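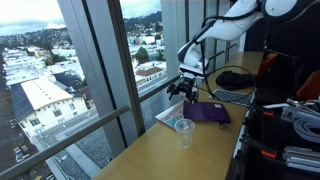 The window desk on our floor was put in last May, and it has been the most used piece of furniture in the building since. It is one long top that follows the glass for the full length of the room, and people bring whatever they are working on and stay an hour or two. A purple folder and a sheet of printed paper are a fairly typical load, with a plastic cup standing close by. The view over the city is the other reason people come, and on clear mornings the seats at the far end go first.

This page collects notes for the people on other floors who have asked about getting one. Bleddyn Yorath drew up the original plan and Nele Dierckx handled the order and the fitting. Most of the notes come from the two of them.

The desk

The top is from the Odness range, in the light finish. We also looked at a darker one called Samuel, and had a sample of it by the window for 2 weeks. It showed every fingerprint in the afternoon light and went back. The light finish shines a little at certain times of day but is easy to keep clean with a damp cloth.

It took 5 working days to fit, including one lost to a delivery that came to the wrong entrance. The length had to be adjusted on site, as the window wall is not as straight as the building drawings say. If you are measuring up for your own floor, measure at both ends and again in the middle.

Nele kept the desk narrow on purpose. A deeper top would have been handy for spreading out drawings, but it would have pushed the chairs back into the walkway. There is enough depth for a keyboard and a folder, and in her view that covers most of what people do there.
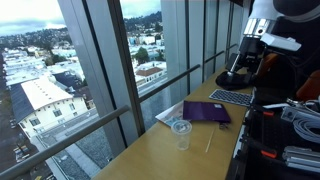
Keyboard, purple folder and a clear cup, with a wooden stirrer beside it. The handrail runs along the glass behind the desk.

The handrail was there before the desk and had to stay. We asked about moving it and were told no, so the desk was planned with the rail in mind. It does mean that pens roll off the back now and then. Bleddyn wanted a raised lip to stop this, but the supplier quoted 16 extra days for it and we went without.

Small clips and paper get left behind more than anything else. At the end of the week, whatever has no name on it goes into the tray by the printer. Folders are kept for a month. If you have lost one, ask Nele before you order another. A label on the outside saves a lot of trouble, and the stationery cupboard has plenty of them.

Cups

Cups are allowed at the window, with or without lids. We tried a lids-only rule at first and dropped it after a few weeks. Please take yours with you when you leave, along with the stirrer. The kitchen bin is closer than it looks, just past the second door on the left.

Light and heat

Direct sun reaches the desk from late morning. Paper left out for a long time will fade and curl, so put anything you care about inside a folder. The blinds are the Parka type, which roll down from the top and can be stopped at any height. Pull them by the bar at the bottom and not by the fabric. Two have already been repaired.

Looking along the desk

The color changes a good deal with the light and with where you stand. At some angles the top looks pale tan and at others much yellower, and people who have only seen one picture are often surprised when they visit. In the third picture the purple folder is at the near end and a clear cup farther up the desk hardly shows against the wood.
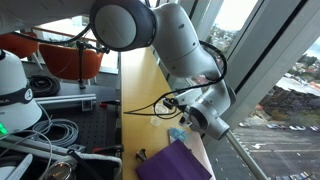
Ordering one for your floor

The order form is on the shared drive under Endance, the name of the fitting firm. Fill in the length of your window wall, the finish, and the name of the person who will be there on the day. Nele has a sample of the light finish at her desk and will lend it out. Orders for this round close on 24th May, and anything after that waits until the fall.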